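The Weighing of the Erna
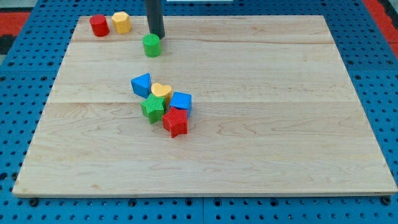 The ferry Erna was to be weighed on a Thursday, and Ulises Cabrera had been told to attend as the second signature. The procedure for weighing a vessel of her class runs to 78 pages, of which most concern the state of the tide. The remainder concern the inspector's table. It must be level, it must be within sight of the draught marks, and nothing may be placed on it except the register, the instruments and the hands of the persons signing. At the Henao yard the table was a blue bench full of evenly spaced round holes, and on it, at a slight angle, lay a pale wooden board with faint seams running across it where the planks met edge to edge. Cabrera put the register on the board. He squared the book to the grain, found that this left it crooked to the bench, and squared it to the bench instead.

Abelardo Valderrama arrived at ten past six with the hydrometer. He had weighed the Erna on four previous occasions and had signed for her each time. He was sixty-three and wore a tie under his overalls.

"Water first," he said.

They took samples at the bow, amidships and at the stern, each from half the depth of the keel. Valderrama floated the hydrometer in the first jar and waited for it to stop turning. Cabrera wrote the reading down. The second and third readings agreed with the first to the last decimal place, and Valderrama asked for all three to be entered separately, which Cabrera did.

The draught marks were read from a dinghy. There are six of them on a ferry, two forward, two amidships and two aft, and each must be read by both officers without conferring. Valderrama rowed. At each mark they wrote a figure on a slip of paper, folded it and put it in a tin. The harbour was flat. A dog on the Erau side barked at intervals and then stopped.

Back at the bench they opened the slips. At five marks the two men agreed to the centimetre. At the sixth, port side aft, Cabrera had written a figure eight centimetres deeper than Valderrama's.

"Read it again," said Valderrama.

They rowed out and read it again. Cabrera's figure was the same. Valderrama looked at the mark for some time, then wrote on his slip, folded it and put it in the tin. When they opened the tin, his figure was the same as before.

The procedure allows for this. Where the officers differ by more than two centimetres, the mean is not to be taken. The difference is to be entered in the register with a cause, and the cause must be selected from the list in Annex C. The list has the following entries: swell, growth on the hull, damaged mark, poor light, error of the first officer, error of the second officer.

"There isn't any swell," said Cabrera.

"No."

"The hull was scraped in May. The mark's been painted."

"I know it has."

Cabrera turned the pages of the register back to the previous weighing. The port aft figure was the one Valderrama had given that morning. He turned back to the weighing before that, and the one before that. In each case the figure was the same. The other five marks had all moved over the years, as they would on a ship that had been given a heavier engine and a new car deck. The second signature at each of the four weighings was that of an officer named in the register only as Clastero, whose hand was small and leaned to the left.

"Who was Clastero?"

"He retired," said Valderrama. He wiped the hydrometer and laid it in its case. "She was 1,075 tonnes when I first did her. The limit for the Erau crossing is 1,100. If she goes over, they take her off, and there isn't another."

Cabrera worked the sum twice, once with each figure. With Valderrama's she was under the limit. With his own she was over it by a little less than the weight of a loaded lorry. Across the water the first cars were forming a line at the slip. The gate opened at eight.

"How far down is it in Annex C?" Valderrama asked. "Error of the first officer."

"Fifth."

"Then put five."

Cabrera uncapped the pen. He wrote the date, 19/07/2018, then the register number, 3,907, then the six draughts in order, bow to stern. In the column for the cause he wrote a five. He turned the book round on the board so that it faced Valderrama, and held the page flat while he signed.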